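Dec 19, 2019

**Tumbler batch 17, plus the Pakdale bag**

Opened the barrel this morning and oh, these are good! Batch 17 is the Pakdale jasper, the stuff from the bottom of the big bag that I kept passing over for being too crumbly on the outside. The crumbly part is only rind. Once the coarse stage took it off, the reds underneath came up beautifully, and a few pieces have a mossy green band I never would have guessed at from the rough.

Log so far, so we can repeat it:

- Stage 1, coarse grit: 14 days. Longer than I like, but the corners on this lot were sharp and I wanted them properly round before going on.
- Stage 2, medium: a week. Checked once, closed it back up.
- Stage 3, 500 grit: a week. Slurry was thick and gray, like pancake batter. Lovely.
- Polish: starts tonight, with ceramic media to fill the barrel.

Two stones cracked through in stage 1. I've kept the halves because one has a little pocket of drusy quartz inside, and that's exactly the kind of thing kids want to put under the loupe. It goes in the "what's inside?" drawer.

Cleaning between stages is still where we lose time. I've gone back to the two-bucket method (rinse, shake in the colander, rinse again, then run the barrel for an hour with plain water and a squirt of dish soap). Please don't skip the soap run! The scratches on the Ramholm agates in April were coarse grit hiding in the cracks, I'm sure of it now. I had a look at one of those agates again today and the scratches all look the same width.

And NO slurry in the sink. It goes in the settling bucket by the back door, clear water off the top onto the gravel, sludge in the trash once it has set.

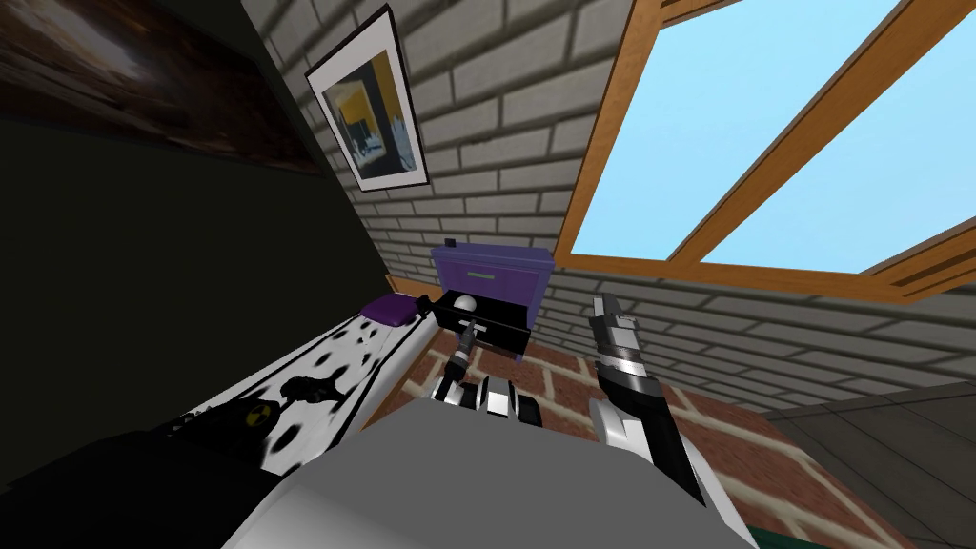

## Kit trials

The beginner box is getting close. Working name is Kombo, and I've stopped fighting it. It has ten labeled specimens, a streak plate, a small magnet, a loupe and the folded key. I ran the key myself on mixed rough from the tray, trying hard to be an eight-year-old, and got stuck in the same spot every time: calcite and quartz. The key asks about luster first, and luster is hopeless when the piece is dusty. If it asks "does it scratch the glass tile?" first, the two split right away. So the scratch test moves up to question two, after color.

Other changes to the key:

- "Cleavage" becomes "breaks in flat sheets or steps," with the real word in parentheses after it. Kids do love a real word once they know what it means.
- The hematite needs its own picture of a streak. That rusty red line from a silvery rock is the best trick in the whole box and we've buried it on the back page!
- Drop the vinegar test on the dolomite. It barely fizzes unless you powder it. Keep it for the calcite, where even a few drops give bubbles you can hear if you lean in.

The Prullarden magnets are much better than the old ones. They pick up the magnetite from a good finger's width away, and the plastic sleeve means they don't come back furry with black sand. I'd like to use them in everything from now on.

## Labels and sorting

Stock on the shelf is 244 bagged minis, sorted and checked against the sheet. Three bags marked amazonite were really green aventurine, so those have been relabeled. Easy mix-up when they're tumbled. Look for the sparkle: aventurine usually has tiny glittery flecks when you tip it under the lamp, and amazonite tends to have pale streaks.

The new labels came, 3000 of them on the roll, and the glue holds on the zip bags even after a night in the freezer (I tried it, for no very good reason). Pencil smears on them. Use the fine black marker.

## To do

- Start polish on batch 17, and write the start time on the barrel tape
- Grease the tumbler bearings, the left one is squeaking again
- Reprint the key with the new question order
- Break up the rest of the Pakdale bag, goggles on, and save anything with the green band
- Try a test slice through one of the ugly Ramholm nodules. I have a feeling about the lumpy one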